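Werkstattbuch Wavden
Start | Einträge | Material | Über uns
März, Freitag, kurz nach der Mittagspause – Zuweira Owusu
3 Kommentare · 4 mal geteilt

So, endlich wieder ein Eintrag, die letzten Tage waren nur Leim und Späne. Die Ahornplatte für den Spieltisch ist aus den Zwingen und ich bin ziemlich verliebt in das Ding! Thierry meinte ja, wir sollten lieber Buche nehmen (billiger, und im Lager liegt noch genug davon), aber für die Fetura-Sache wollte ich unbedingt etwas Helles, auf dem die Farben richtig knallen. Rot auf Buche sieht mir immer ein bisschen nach Küche aus.

Verleimt habe ich mit dem Weißleim von Tiongson, dem aus der großen Flasche, und über Nacht stehen lassen. Eine Fuge war oben minimal versetzt, die habe ich mit der Ziehklinge beigezogen und danach geschliffen, erst 100, dann die feineren Blätter, soweit welche da waren. Bitte 180 nachbestellen, die Schachtel ist leer und steht trotzdem im Regal, als wäre nichts. Gewässert habe ich noch nicht. Öl kommt frühestens nächste Woche drauf, vorher will ich wissen, ob die Kinder in Warnolville die matte Oberfläche mögen oder ob ihnen alles wegrutscht.

Heute also zum ersten Mal die Klötzchen draufgelegt, paarweise nach Farbe, so wie es in der Spielanleitung als »Nachbarn« vorgesehen ist. Die Platte liegt dafür auf dem blauen Lochtisch. 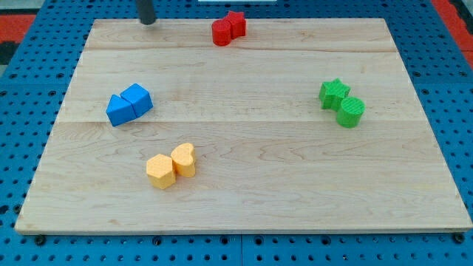 Ahornplatte mit den Farbpaaren. Rot: Zylinder und Stern, Blau: zwei Dreiecke.

Was mir dabei aufgefallen ist: Blau funktioniert super, die zwei Dreiecksklötze liegen direkt aneinander und man begreift sofort, dass die zusammengehören. Bei Rot bin ich unsicher. Der Zylinder schiebt sich von vorn teilweise vor den Stern, und wer niedrig sitzt, sieht vom Stern vielleicht nur ein paar Zacken. Für die Kleinen müsste der Stern also nach vorn oder die beiden nebeneinander, das probiere ich am Montag mal im Sitzen auf dem Kinderhocker (ja, ich passe da drauf). Gelb und Grün lasse ich erst mal so.

Die Maserung stört übrigens überhaupt nicht, davor hatte ich ein bisschen Angst. Sie ist weich und wellig, stellenweise leicht rosa, und die Farben stehen trotzdem ganz klar darauf. Auch die Leimfugen finde ich schön, Thierry Delorme würde sie am liebsten als Spielfeldgrenzen benutzen. Kann man machen! Dann müssten wir aber bei jeder Platte die Bretter gleich breit zuschneiden, und darauf habe ich bei einer Serie ehrlich gesagt keine Lust.

Offen:
– Vorderkante brechen, die ist mir noch zu scharf
– Schleifpapier (siehe oben)
– mit Thierry über die Serie reden, er träumt von 1000 Stück, ich von 100
– Unterseite: Filz oder Kork?

Thierry, wenn du das liest, die gute Ziehklinge liegt in meiner Schublade und da soll sie auch bleiben.

‹ Älterer Eintrag | Neuerer Eintrag ›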